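Bench Tips from the Joldale Robot Club
Updated 12/1/24

We started this page when the club moved its practice bench into the old craft room at Tokarmont, and it has grown in the way these things do, with somebody's scribbled note about tape at one end and a long grumble about spilled tea at the other. Most of it will be useful to anybody with a workbench, a kitchen table or a corner of a garage, robots or no robots, so do help yourself. The parts about the arm are for our students and for any other school or club getting ready for the Kyriakidis Challenge, where the job is moving plates and trays between stations without dropping, nudging or flattening anything.

Start with the table, not the robot

Every new student wants to get straight to the arm (I did too, and I was a good deal older than they are), but an hour spent on the table saves a whole evening later on. Clear it completely. Wipe it with a barely damp cloth, then a dry one, and look along the top with your eye right down at table height to see whether it sits flat. If a table rocks on a wooden floor, try turning it a quarter turn before you start folding up bits of cardboard. Old floors have their high spots and quite often the table simply wants to face the other way. If it still rocks, a slip of thin cork under one leg lasts much longer than card, and you can trim it with kitchen scissors.

Stand things where you think they belong and then leave them for a day before fixing anything down. We have saved ourselves a great many holes this way.

Rows, labels and elbow room

Put things of one kind in one row and things of another kind in the row beside it. It sounds so obvious that I feel silly typing it, but the difference it makes to a beginner writing a first program is enormous, since one good move can be copied down the line with only a small change each time. White plates in one row and black trays in the next is how we have the practice layout in Fladutell, the simulator we use, and each station gets its own tag so that two people talking about "the second one" are talking about the same second one.

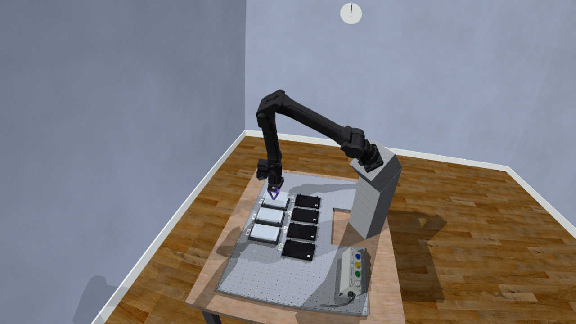 A reader wrote to us in July to say that labels are all very well until you need to move them, and that her kitchen drawers still carry the gummy ghosts of three different systems. She suggested writing on masking tape for the first few weeks and only printing proper labels once everybody has stopped changing their minds. She also said to warm old labels with a hairdryer on its low setting before peeling, and to finish off with a dab of cooking oil on a bit of kitchen roll, followed by warm soapy water.

We have taken up all of that, and the masking tape especially. Do press one corner over on itself so there is a little tab to pull. For anything that will be read from across a table, use capital letters and a fat pen, and write the label the way up it will be read by the person standing there and not the way up it suits you as you stick it. Our students got into the habit of putting the station name in the program exactly as it is on the tag, spaces and all, and the muddles dropped off almost at once.

Keep part of the table for nothing at all. This is the hardest tip on the page to follow, because a free patch of table calls out to every mug, pencil case and coat in the building. You need it for putting something down in a hurry, and an arm needs it for swinging round. At home it is the bit of worktop beside the hob where the hot dish goes.

Cables

Cables should leave a table by the shortest sensible way and then run down a leg. Hook-and-loop strips are kinder than plastic ties, as you can undo them when you discover (you will) that you have fastened in the one you needed. Leave a loop of slack near anything with buttons on it, enough that someone can slide the box a hand's width without tugging, and mark both ends of every cable with the same colour of tape. The club bought 39 metres of cable tidy in one go from a closing-down sale and I think we shall be leaving it to our grandchildren.

Agree what each button does and have everybody say it aloud before the first run of the evening. It takes 10 seconds and the younger ones rather enjoy bellowing it.

Try it slowly, and try it pretend first

We run every new program in Fladutell before it goes anywhere near the real bench. Students sometimes feel this is a bit of a swizz, having come out on a cold night to use a robot, but the pretend one can be crashed into the pretend table as often as you like and there is nothing to sweep up. Our keenest pair got through 126 practice runs in one term and came out of it with lovely tidy code.

The order we teach is the same for any pick-up job. Come to a stop well above the thing. Come down straight, at a crawl. Close the fingers, lift straight up again, and only then go sideways. Nearly every knocked tray we have had came from somebody going sideways too soon, and if you have ever caught a baking sheet on the oven shelf you will know just how it feels.

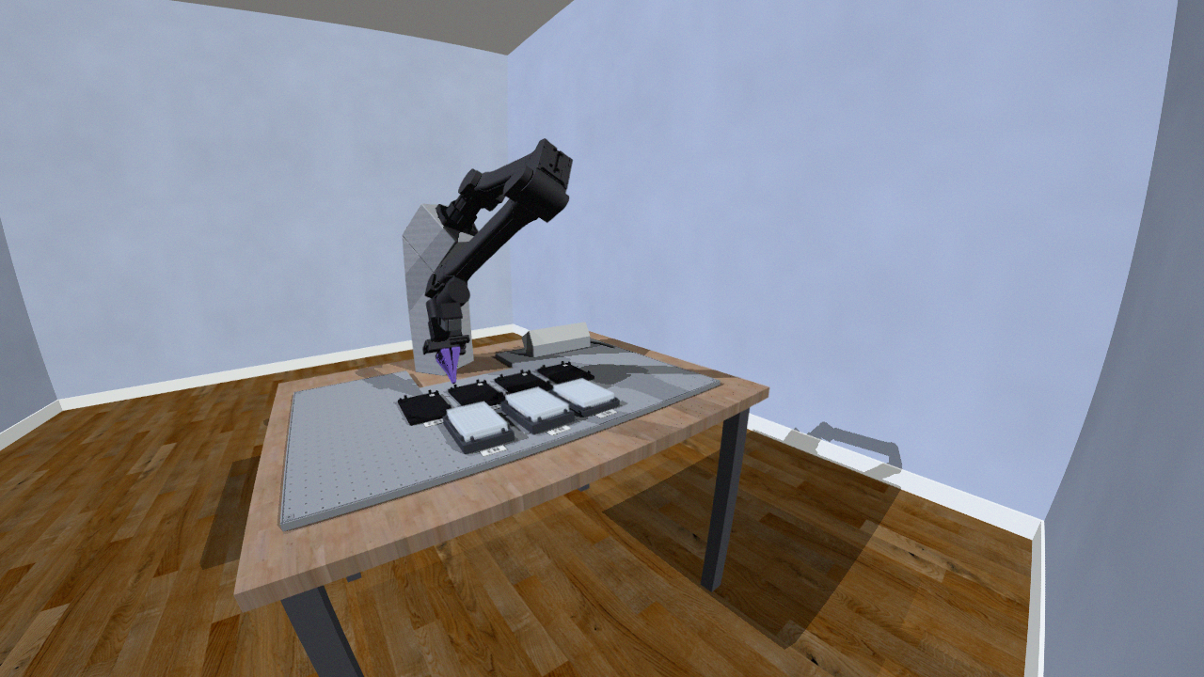 Once the up-and-down part is steady you can start to hurry the bits in between, a little at a time. Change one number, run it again, write down what you changed. Please do write it down, in an exercise book with a pen tied to it, because three changes later you will not remember which of them was the good one. If you are practising with real plates, fill them with nothing to begin with, then with water and a drop of food colouring, on a tea towel. Food colouring comes out of most cloth with cold water and white vinegar if you catch it early. It does not come out of the craft room curtains.

Watch the neighbours as well. A gripper may clear the tray it is going for and still brush the one next door on its way past, so get down to table height again and look from both sides before you call a program finished.

Packing away

Trays go back first, small parts next, tape and pens last, as somebody always wants the pen. Lids on everything. We keep screws in old jam jars with the size written on the lid and on the jar, after a sad evening with a dropped shelf and what the students insist were 1,205 assorted screws on the floor. A magnet inside an old sock is the thing for picking those up: turn the sock inside out over the tin and they all drop off together.

Sweep before you mop, unplug before you sweep, and leave the exercise book open at the next clean page for whoever gets in first. If you have a tip of your own, pop it in the box by the Tokarmont door or send it through the club page, and we'll add it next time round.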